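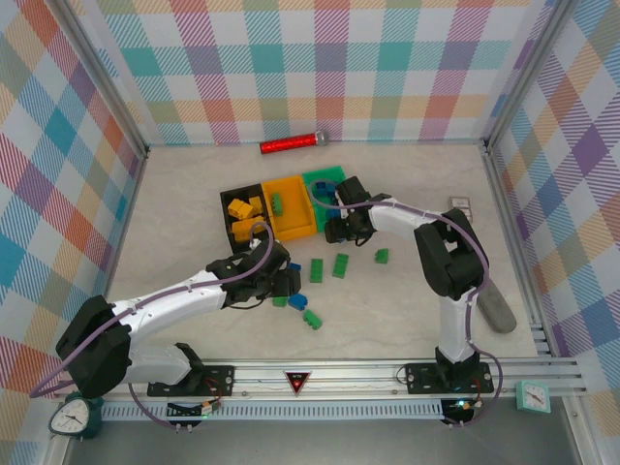 Zoila Sánchez asked whether the brief export could be used to train a page-layout model, and the short reply is that it can, within the limits listed under Known gaps.

Oneck Site Briefs

Oneck is a collection of client briefs for small web and branding projects, paired with the sitemap that was delivered for each one. It was put together from the project archive of Genden, a web design studio, after the client names and contact details had been taken out.

Contents

briefs/ holds 685 plain text files, one per project
sitemaps/ holds the matching page trees in JSON
revisions/ holds change requests, where the client sent them in writing
index.csv lists project ID, sector, site type, language and split

Only 293 projects have an entry in revisions/. A missing file means the requests came by phone or were not kept. It does not mean the client accepted the first version.

Fields

project_id: string, stable between versions
sector: one of retail, food, health, trades, education, other
site_type: brochure, store, booking or web app
pages: integer, the number of nodes in the delivered sitemap
rebrand: true if a new logo or color palette was part of the job
split: train or test

The value "other" in sector is used too often. Arnulfo Flores relabeled part of it for version 2, and the old labels are kept in the column sector_v1.

Splits

The test split has 100 projects. Repeat clients are kept on one side only, so a store and its later redesign never appear in both. If you make your own split, group by client_hash first.

Loading

Files are UTF-8 with Unix line endings. Read index.csv first and join on project_id. Some briefs contain pasted tables with tabs, so do not split the text on whitespace if you need the original layout. Sitemaps use nested "children" arrays. An empty array marks a leaf page.

Known gaps

Sitemaps record page names and order. They say nothing about columns, spacing or type, and a layout model would need another source for those. Stores are over-represented. Product pages are collapsed into a single node named product_template, which makes large stores look smaller than they were. Briefs written in Spanish were not translated, and the language column was filled in by hand by Aileen Magbanua.

Cleaning

Names, phone numbers, street addresses and domain names were replaced with tags such as [NAME] and [DOMAIN]. Prices were left in. Wilson Puma checked the tags in the test split line by line; the train split had only the automatic pass. Report anything that slipped through to Edith Grajales and give the project_id, without copying the text into a public ticket.

Changes in version 2

Added client_hash
Fixed broken line endings in revisions/
Removed duplicate briefs from the booking group
Moved the Brodudix import script to tools/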